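Home | Reviews | Articles | Contact

Review: Gasser Articulation Kit, second edition

Print this page | E-mail this page

The Gasser kit is a boxed set of 200 picture cards, a spiral-bound manual and a score pad, intended for children with speech sound difficulties. I used it for one school term with clients aged four to nine, mostly at their homes.

The cards cover 20 target sounds. Each sound has ten cards, split between initial, medial and final position, with the position printed on the reverse. The split is uneven: /v/ has only one medial card, and the clusters are all initial. Line drawings are clear at arm's length. "Vest" shows an item that younger children tend to name as a top, and needs a prompt.

Card stock is heavier than in the first edition. The coating resists sticky fingers but reflects overhead light. Corners had begun to lift on the most used set by May.

The manual is short and assumes some training. Scoring uses a 2-point scale, which is quick to mark but does not separate a distorted sound from a substituted one. I kept my own notes for that. The older Sturbridge pack has a better score sheet and weaker pictures.

The box lid does not stay closed in a bag. An elastic band solves this.

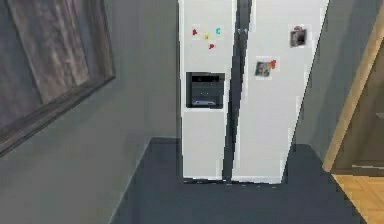
Home practice is the thinnest section of the manual, with a single page of suggestions for parents. Most of them require the cards, which stay with the therapist. I now write a separate sheet using what is already in the kitchen. Four coloured letter magnets on a fridge door, up above the water and ice dispenser, are enough for a short task: the child points to one, says its sound, then says a word starting with it. A later edition should include material of this kind. The kit is otherwise suitable for regular clinic use.

Related items
- Sturbridge Picture Pack: review
- Arix voice recorder for home visits
- Grumura listening games, ages 3 to 6
- Choosing a score sheet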